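Can a Robot Clear My Kitchen Cart Yet?

Thursday, September 24, 2026

My sister-in-law called last weekend to ask if she should hold off on replacing her dishwasher, because "the robots are coming anyway." She was mostly kidding. I think. But I get some version of that question every couple of weeks now, from relatives and from the man who cuts my hair, and I always mumble something about five years and change the subject. So I'm going to try to give a proper answer for once, and then I can just send people the link.

My answer is no, don't hold off. Buy the dishwasher. The dishwasher is the robot!

I should say where I'm coming from. I spent eight years scheduling second shift at a plant that made shelving hardware, and we had arms on the floor the whole time. Good ones, too. They picked up a bracket, turned it over, put it down, and did it again until lunch, and then they did it through lunch. I never once saw one of those arms get confused, and I also never once saw anybody ask one to do something it hadn't been set up for. If a bin came in turned the wrong way round, the line stopped and a person walked over and turned the bin. I loved those machines. I wouldn't have let one near my silverware drawer.

A home is nothing but bins turned the wrong way round. I look at my own kitchen right now and there's a banana on top of a stack of mail, a mug with a spoon in it, a dish towel that may or may not be clean, and a jar lid that belongs to something. To me that's a minute of work and I'd do it while talking on the phone. To a machine it's a long string of decisions, and most of them are decisions I don't notice I'm making. Is the towel dirty? (Smell it.) Does the lid go to the jar in the fridge or should it be tossed? Is the mail important? None of that is really about hands, and yet hands are the part everyone puts in the demo video.

That said, hands are hard enough, and I've been reading up on how people are working on them. A lot of it happens in simulation these days. You build a pretend room, put a pretend arm in it, dump some pretend objects on a pretend surface, and let the software fail as many times as it likes without breaking a single real bowl. A small outfit called Viklund has been building test scenes like that for its chore project, which goes by Plovar, and I've spent more evenings than I'd like to admit looking through them. What got me is how humble the jobs are. A roll, a few small things, one little white surface to deal with.

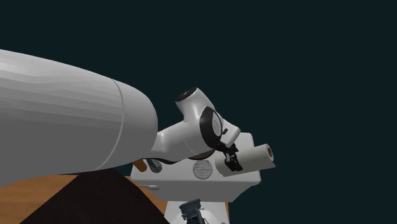 The gripper and the roll in one of the simulated chore scenes.

I find that view kind of moving, and I'll tell you why. It's such an ordinary job! I'd pick up a roll like that with one hand, without looking, while reaching for something else with the other. But think about what a roll of paper is from a machine's side of things. It's light and it's squishy, it'll happily roll away if you nudge it, and if you squeeze too hard you've got a dented roll. Then there's the loose end, which in real life catches on everything. A steel bracket never had a loose end. A steel bracket was the same bracket every single time, which is why our arms looked like geniuses.

And a roll is one of the easy things. It has one shape, more or less, and you can grab it in a bunch of places. Compare it with a whisk, or a strainer, or anything else made of wire, where there's almost nothing to look at and almost nothing to hold. I've lost track of how many times I've reached into the drying rack for a fork and come out with a strainer hooked on it. I have two eyes, ten fingers and decades of practice, and kitchen wire still beats me.

There's a camp that says all of this is just a matter of time and data. Give the software enough tries and it'll sort itself out, the way it did with talking and with pictures. I go back and forth on this. The talking programs got good because people had already written down a mountain of words. There isn't any mountain of chores. Nobody sat down over the last thirty years and recorded what their fingers were doing while they wiped the counter around the toaster. So people are having to build the mountain themselves, one pretend kitchen at a time, and I respect that a great deal — it's slow and unglamorous, and it doesn't make for much of a launch party.

But there's a gap between the pretend kitchen and mine, and I don't think the time-and-data folks talk about it enough. In simulation a bowl is a bowl, and it's got exactly the weight and slipperiness somebody typed in. In my house the bowl has olive oil on the outside because I was the one who poured the olive oil. The floor has a dog on it. The cart by my stove leans a bit whenever you put anything on the left side, and I've just learned to put things on the right. How would you even tell a machine that? I've never told another human being that until this paragraph.

We had a taste of this at the plant. One January we brought in a new cell, set up by a firm called Tunidico, and it had been tested on a computer for months before it ever touched our floor. On the screen it was gorgeous. In the building it dropped parts every morning for the first hour, and it took us two weeks to figure out that the cold was making the suction cups stiff. No one had thought to put a drafty loading door in the simulation, and why would they? It got fixed, it ran fine afterward, and as far as I know it's still running. I'm not telling this story to be snotty about simulation. It saved us a fortune. It just didn't save us the last bit, and in a house the last bit is most of it.

Let me give the other side its due, though. If you'd shown me this kind of work when I started at the plant, I'd have laughed. Back then you didn't put a mixed handful of stuff in front of an arm, period. You had a fixture, every part sat in its own pocket, and heaven help you if a part was upside down. Now the whole idea is to hand the machine a bunch of things that don't match and see how it does. That's a real change in ambition, even if the results are still wobbly, and I don't want to be the old guy at the end of the bar saying it'll never happen. 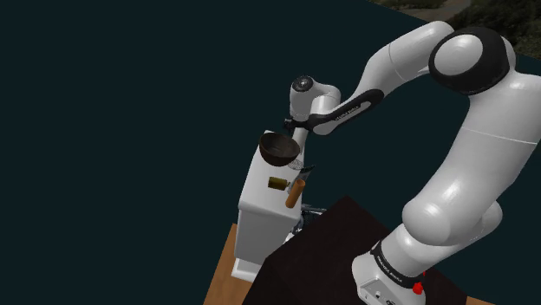
Same setup from another view, with a bowl, a wire utensil and a couple of smaller things on top of the narrow white cabinet.

What strikes me there is how much arm it takes. All those big white joints, for a cabinet top that I could clear with a forearm and a bad attitude. It's bolted-down-factory thinking brought to a kitchen-sized problem, and I suspect that's part of what has to change before any of this ends up in a normal apartment. My kitchen is narrow enough that two people can't pass each other without somebody holding their breath. Where does the base go? Does it go on the counter? I don't have counter to spare, I've got a banana on my mail.

And then there's money, which the excited articles always skip. I pay a neighbor's kid 300 dollars a season to keep up with my yard, and he also notices when the gate's been left open, brings in a package if it's raining, and once told me my car had a flat. Price that out for a machine. You'd be paying a lot more to get a lot less, plus you'd need somebody to come out and fix it. I've been the person who calls the service line for a robot. You do not want to be that person in your bathrobe.

So where does that leave my sister-in-law? My guess, for what it's worth, is that the shop floor gets there well before the house does. Warehouses and packing rooms and the back ends of big kitchens can meet the machine halfway. They can keep the light the same, keep the cart in the same spot, train people not to leave things where they don't go. If you run a place like that I'd be paying close attention, and I'd be getting my floor tidy now. I'd also be talking with the people who work there early on, since they're the ones who know about the drafty door.

At home, I think we'll get it in dribs and drabs. We already are, if you count the little disc that bumps around my living room eating shoelaces. Somebody will sell a thing that folds towels and only towels. Somebody in Wevcombe or wherever will put one in a rental unit and charge extra for it. It'll be slow, it'll be oddly specific, and one day we'll have four of them and complain that they don't talk to each other.

What I'd love to see, and I mean this as a friendly request to anyone working on it, is more of the boring footage. Show me the dropped roll. Show me the arm taking three tries at the whisk and then giving up. I'd trust a company that showed me that a whole lot more than one that shows me a perfect pancake, and I'd have something better to tell my barber.

Meanwhile I've got to go deal with the counter. I'm pretty sure the jar lid goes to the pickles.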